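The Urus starting block timer, after one track season

Our club bought the Urus kit in December because Cozma Sports had knocked the price down to 343 dollars and the old stopwatches were starting more arguments than races. I coach the sprinters, so I got to be the one who learned how it worked. I had my doubts about the box claiming "meet-ready in 5 minutes." It took me 23, and that was indoors with the manual open.
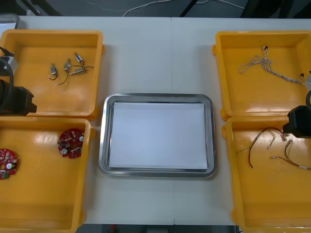
2 min read

The start sensor is good, I'll give them that. It picked up every false start I was sure of, plus a couple I would have let go. Andor Gulyás swore he hadn't moved, and after watching his reaction time come up on the handset I still think he may have a point.

The finish gate is where I lose patience. In lane one it's fine. Put two runners close together at the line and it sometimes gives both the same time - not much use in a 100 meters. Mariann Pálfi wrote to Urus support on a Monday and got back a link to the manual. 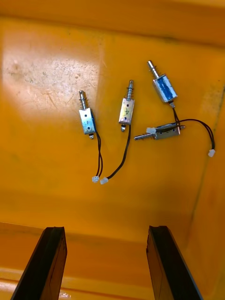
Small solenoids with black leads and white connectors, in an orange bin.

Battery life is listed as 30 hours. We never got close at the Hundovton meet, where it was cold and the handset quit before the relays.

For practice starts, yes, I'd buy it again at the sale price. For anything with a results sheet I'd keep a person with a stopwatch at the line. The carry bag zipper is already going, too.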